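How to put together a sick-room kit before flu season

Every fall I get the same phone calls from family: what do I buy, where do I put it, when do I open it? So I finally wrote my list down. It fits in one shoebox, and mine cost less than a takeout dinner for four! 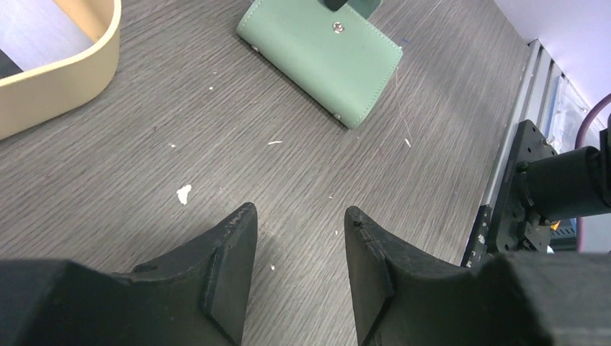

KARKAU, October

Start with the thermometer. Check the battery now (mine was dead last year, at 2 a.m., naturally). Then add:

Fever reducer, with the expiration date written big on the lid
Tissues and a roll of small trash bags
14 masks, so one person can have a fresh one daily for two weeks
Hand soap and a bottle of sanitizer
Oral rehydration packets

Tape a card inside the lid with your doctor's number and everyone's allergies. I also keep a little notebook in there for temperatures and doses, and

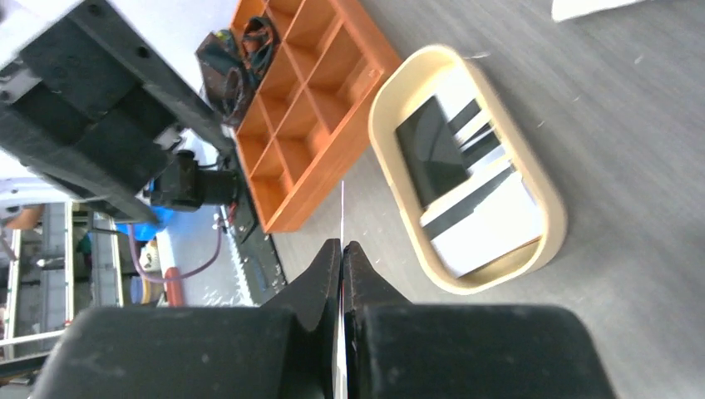 I write down the time of every single dose, even when I'm sure I'll remember. Two tired adults in one house can easily give the same medicine twice.

Next, pick the room. You want a door that closes and a window that opens. Crack the window for a while in the morning and again before bed, and wipe the door handle and light switch daily.

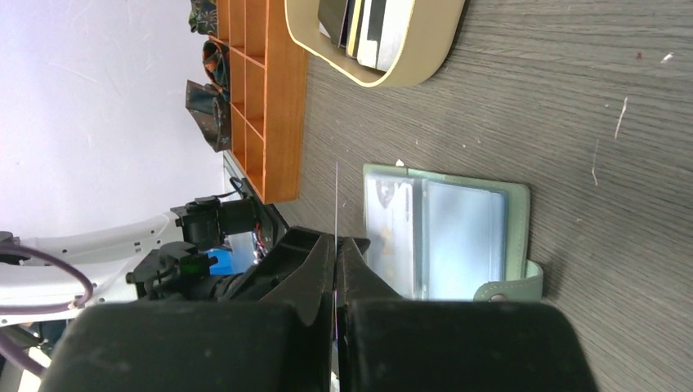 Modupe Adebisi: We did this last winter and I'd add a cup that only the sick person uses. Also check the packets, ours had expired and I had to run out for more at bedtime.

Good one, Modupe! The cup is on my list now.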